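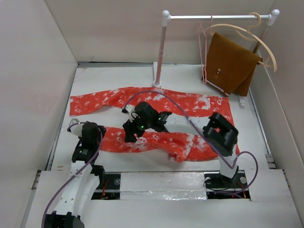

How do you fold a tie-dyed garment that won't lie flat?

Start with the buttons and the seams and leave the middle until last. Do up whatever fastens, lay the piece on a table, pull the long seams straight with your fingertips, and only then make the first fold. Bunched fabric in the centre usually sorts itself out once the edges are in line.

That question came in from Nhi Ông, who took home two pieces from our June dye day at the Kister Street hall and has been fighting with them since. Several other people asked much the same thing at the clothing swap, so we're giving it this month's Mending and Laundry spot.

Most of the trouble comes from the cloth. Hand-dyed cotton often gets handled more than ordinary washing. It is scrunched, tied, soaked, rinsed and wrung, and the creases from the tying can hang around for a few washes. A quick press on the wrong side helps. Use a medium iron and keep a plain tea towel between the iron and the fabric, particularly if the dye is red or orange and you haven't washed it much.

Huệ Triệu ran the folding table at the swap and this is how she does a button-front piece:

Fasten one button near the top, one in the middle and the last one. You don't need to do all of them.

Lay it face down and smooth outwards from the centre with flat hands.

Bring one side in so the edge runs parallel to the middle, then lay the sleeve back down along it. Do the other side the same way.

Fold up from the bottom, in half or in thirds depending on your drawer.

If you get a lump near the shoulder, undo that side and do it again. Pressing down on a lump only sets the crease.

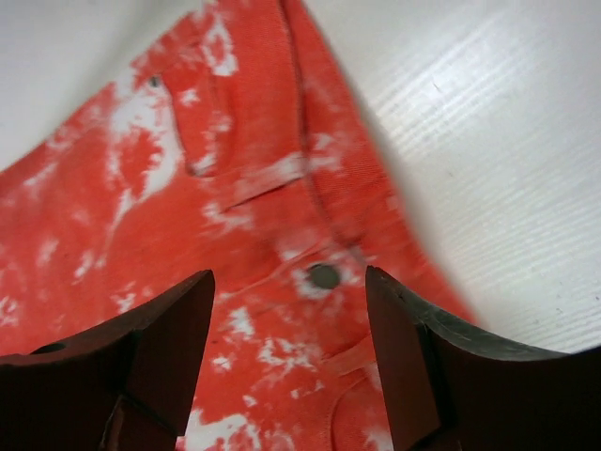
Red and white tie-dye with a round dark button.

Check the buttons before you put anything away. Dyeing is hard on thread, and a button that was firm before the dye bath may be hanging by a strand or two afterwards. Give each one a gentle tug. Polyester thread generally won't take up a cold-water cotton dye, so if you want the stitching to match the new colour, buy thread to suit. We have a tin of odd buttons at the hall and you're welcome to go through it.

Tuấn Trình asked about colour running. Wash new pieces on their own in cold water until the rinse water comes clear, then with darks. Dry them in the shade, inside out. Don't leave them damp in the basket overnight, as the red will find its way onto the white parts.

For storage, a shelf is better than a hanger for anything heavy or stretchy. Keep it out of direct sun. Lợi Quan had one on an open rack by the window at Gisine and it faded down one side over summer.

The next folding and mending table is at the hall from 10 in the morning. Bring up to two garments each, clean please. Irons and boards are provided, and there is a $9 charge if you need a zip replaced. Tài Tiêu has the sign-up sheet at the front desk.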